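Truvdale Community Hall
Pre-Season Kitchen and Hall Safety Check, September
Checked by: Yaryna Hrynyshyn
Comments by: same, with interruptions from Bernardo Mendes

Floor area of hall and kitchenette: 1,624 sq. ft.
Posted occupancy: 148
Items needing action from last time: 11
Items acted on: see below, and keep your hopes modest

1. Main exit doors open fully from inside
PASS. The left door still needs a hip. Bernardo says a hip is not "special knowledge or effort" under the code. I have passed it on the understanding that he planes the bottom edge before the soup supper.

2. Side exit clear
FAIL, then PASS. Eleven folding chairs were stacked against it under a sign reading DO NOT STACK CHAIRS. Chairs moved. Sign left up, for what it's worth.

3. Exit signs and emergency lights
PASS. Held the test button for the full 90 seconds on each unit. The one over the stage buzzes, and has since the Patrício wedding.

4. Fire extinguishers
Hall: PASS, gauge in the green, tag current.
Kitchenette: FAIL. Tag is missing. Bernardo remembers it being there "recently," a word he also uses for the old roof.

5. Rugs and floor coverings
PASS WITH COMMENT. Corners lie flat and the non-slip backing is holding. Anything put down on a rug gets picked up again before the doors open, long-handled utensils included. A stick underfoot rolls, and so does the person on top of it.

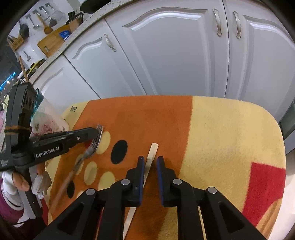 6. Range and hood
FAIL. Filters have not been washed since spring and you could season a skillet off them. Soak overnight, rinse, dry, put back the right way around. The arrow is there to help.

7. Outlets and cords
PASS. The brown extension cord from last time is gone. I did not ask where. If it comes back I will cut the plug off -- I have the snips in my bag.

8. First aid kit
FAIL. Contents: one triangular bandage, a great many safety pins, and a coupon for Trimska floor wax. Restock burn dressings and gloves.

9. Water heater
PASS. The Juduvora unit is set where it should be. Please stop turning it up for the dishes and leaving it for the toddlers' group.

10. Stage steps
PASS. Handrail solid, edge tape fresh. Credit to Bernardo, who has asked that this be written down.

Still open: extinguisher tag, hood filters, first aid kit, bottom of left door. Recheck before the soup supper. Bring your own flashlight, the hall one is in the drawer without batteries.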